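An Afternoon at the Sorting Bench

The open day at Jelonow began with coffee in the loading bay and a safety talk that went on longer than the coffee did. By two o'clock the first group was upstairs, standing behind a strip of yellow tape and watching two robot arms put small containers into bins.

Jelonow packs refill orders for shops. It ships 500 boxes on a normal day in November, and most of the picking is still done by hand. The arms are a trial, set up with an integrator called Starkunell, and they have been running for 19 weeks.

Ghada Kassab, who leads the trial, took questions while the arms worked. Most people wanted to know about speed. A trained packer is faster, she told them, and will be for a while.

"Round things are hard," she said. "A box stays where you put it. A jar wants to roll, and if you squeeze it too much the lid pops."

The team tried 32 kinds of container before picking the ones used in the demonstration. The bins are ordinary plastic, bought from a kitchen supplier in Vancombe.

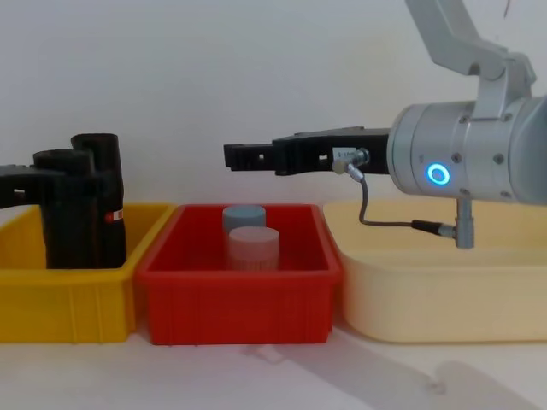
Two containers in the red bin, with one arm's gripper just above the rim and the other's fingers down in the yellow bin.

A man from Caldeira, a bottling firm, asked what happens when a container falls over. Kassab said the arm tries again twice and then calls a person. That person looks after both arms and also packs by hand at the next bench.

Visitors got 50 minutes in the room. The next stage, due in spring, adds a conveyor and softer finger pads. Jelonow has not decided whether to buy a second pair of arms.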